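Home Studies Join Contact

Call for participants: microwave habits

Every new microwave at Paewai claims to be easier to clean than the last. We doubt it, and we want 30 people who doubt it too. You'll reheat leftovers, wipe up afterward, and tell us what annoyed you. Fans of "one-touch" anything may apply but should expect arguments.

Sessions last 12 minutes. Lunch is whatever you reheat. 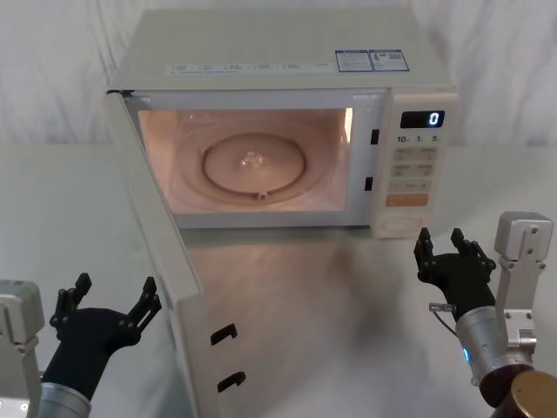 Countertop microwave, door open, turntable in place.

Write to Kirsty Ruddock by the end of September. Skip the cover letter.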